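# Petites règles pour approcher une roulette

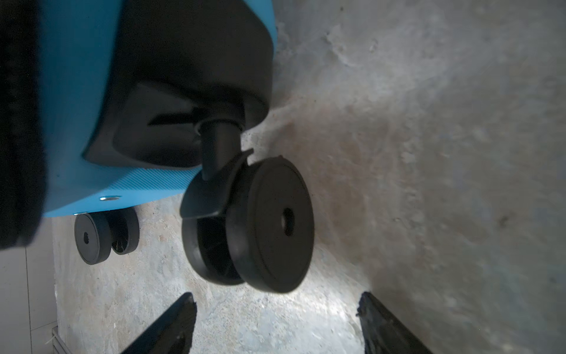 *Rangé dans : Bonnes pratiques · Préhension*

Dimanche 10 septembre, thé trop infusé, et une envie d'écrire qui traîne depuis le mois de mars. À l'époque je vous avais promis un billet sur les consignes que nous suivons chez Midum quand une pince doit s'approcher d'un objet qui roule, et puis il y a eu le déménagement, les vacances, la rentrée des enfants… Bref, me voilà enfin, et tant pis pour la vaisselle !

Une valise à coque rigide, c'est un drôle de client. La coque est lisse ou finement striée selon les modèles, elle brille sous les lampes, et tout en bas il y a ces doubles roulettes pivotantes montées sur leur petit axe, qui tournent sur elles-mêmes et autour de leur pivot en même temps. Quand j'ai commencé, je croyais bêtement que le plus difficile serait la poignée. Léonie Lecomte, avec qui je partage le bureau du fond, m'avait laissée m'entêter une bonne semaine avant de me glisser son classeur sous le nez (elle est comme ça, Léonie, elle préfère qu'on se trompe un peu d'abord).

Dans ce classeur il y avait la première version de notre fiche, qui tenait sur une page. Aujourd'hui elle fait 6 pages et s'appelle toujours « la fiche », allez comprendre. Je vous en recopie l'essentiel, avec mes commentaires.

**On arrive doigts ouverts, toujours.** Les deux doigts de la pince se présentent écartés, de part et d'autre de l'espace visé, et ils ne se referment que sur un ordre séparé. Pas de fermeture « au vol » pendant la descente, même si ça fait gagner du temps, même si la démonstration est dans dix minutes. Chandrasekhar Acharya tient beaucoup à cette règle et il a fini par me convaincre : une approche et une fermeture bien distinctes, ça se relit ensuite tranquillement dans le journal.

**On ne saisit jamais le disque seul.** Une roulette double, ce sont deux disques côte à côte avec un jour entre les deux, et c'est très tentant d'y glisser un bout de doigt. Eh bien non ! Le disque tourne, le doigt dérape, ou pire, il se coince. Si l'on doit tenir la valise par le bas, on prend appui sur le logement moulé qui habille le coin, à condition que la fiche du bagage l'autorise. Si l'on doit seulement orienter la roulette, on pousse du plat du doigt sur le carter, à petite vitesse.

**On regarde d'en bas avant de bouger.** J'aime beaucoup cette règle-là, parce qu'elle a changé ma façon de travailler. La caméra de poignet donne un point de vue qu'on n'a jamais debout : le dessous du coin, le collier du pivot, la roulette d'à côté qui paraît minuscule alors qu'elle est bien là et qu'elle peut gêner la trajectoire. Nous notons donc l'orientation de toutes les roulettes visibles, y compris celles qui ne nous intéressent pas. Sur les 178 essais que Nadiia Moroz a relus au printemps, la remarque qui revenait le plus souvent sous sa plume était « roulette voisine non notée ». J'en avais signé un certain nombre, je ne m'en vante pas.

**On écrit le sol.** Béton, carrelage, moquette, tout va dans l'en-tête de l'essai. Un béton rugueux et taché ne se comporte pas comme un carreau lisse, ni pour la roulette ni pour la vision, surtout quand une lumière vive vient blanchir une partie de la surface. Shobha Kotian demande en plus qu'on signale les changements de revêtement à portée de la pince, joints et baguettes compris. J'ai râlé au début. Maintenant je le fais sans y penser, un peu comme on met sa ceinture.

**On dégage ce qui pend.** Tissus, sangles, étiquettes, manches de manteau : tout ce qui est souple et touche la valise doit être soit retiré, soit déclaré. Déclaré, ça veut dire une ligne en toutes lettres, et pas un vague « divers ».

Il reste un point sur lequel nous ne sommes pas d'accord, et je préfère vous le dire. Rekha Annamalai voudrait une distance minimale fixe entre le bout des doigts et le bas de la roue, valable pour tous les bagages. Chandrasekhar préfère une distance calculée d'après le diamètre de la roue. Moi je penche pour Rekha, par paresse sans doute, mais aussi parce qu'une valeur unique se retient et se vérifie à l'œil. Nous en sommes à la troisième version du paragraphe et il a encore été barré jeudi.

Si vous travaillez sur des objets à roulettes, valises, chariots ou fauteuils de bureau, racontez-moi vos règles en commentaire, je lis tout (lentement, mais je lis tout). Et pour celles et ceux qui me l'ont demandé, la fiche vierge part par courriel la semaine prochaine, dès que Léonie aura corrigé mes accords.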